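November, arm purchase, notes continued

Went back over the Tollton quote this morning before the coffee had done anything. The arm line looks fine. It's the stuff under the arm line that bothers me: controller license, "integration support" and a gripper adapter plate, each priced separately, and the adapter plate only fits the gripper they also happen to sell. Brundell bundles the plate but wants us on a service contract for 3 years. Neither of them will put a lead time in writing.

Edem Antwi's argument is that we should settle the gripper question in simulation first and buy the arm second. I'm fine with the order. What I don't buy is how much weight we're giving the sim. He has the mug task set up, handle grasp, plain background, no table in it.

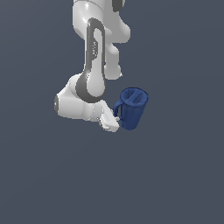
My problem is still the budget meeting. Somebody will see a run of 100 grasps with a good number next to it and we'll be told the cheaper two-finger gripper is proven. It's proven on one blue mug with whatever friction value got typed in. Panasiuk's sales deck does the same thing, by the way, and we all rolled our eyes at that.

Asked Edem to write down three things before anyone quotes a result: friction setting, mug mass, and what counts as a success. Right now I can't tell whether "held" means held for a second or held through a move. He says he has it in the config. Fine, then copy it into this notebook.

Money, as it stands:
Arm: Tollton or Brundell, undecided
Gripper: two-finger, with the pads quoted separately (why?)
Spare finger set: not on any quote, needs adding
Table and guarding: left out of the last draft completely, put back in
Foketier mount: $129 each, we want 8. Check whether that includes bolts. Last time it didn't.

Things to do before the request goes in:

1. Get a loaner gripper for a week. Brundell hinted at one on the phone and has gone quiet. Call again, after 2 pm.

2. Buy a few ordinary mugs with different handles and weigh them. Use those weights in the sim and on the bench. If the two disagree badly, the sim numbers stay out of the request.

3. Have Edem rerun the handle grasp with the mug tilted, friction turned down until it drops, and note the value where it goes. 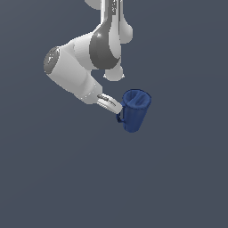

4. Ask Tollton what payload they're assuming with the gripper attached. The brochure number is for a bare flange, I'd bet lunch on it.

5. Decide who pays for the guarding. Not us, if I can help it.

Haven't heard back from purchasing on whether the service contract can come out of next year's money. Until I do, I'm leaving Brundell on the list but in pencil.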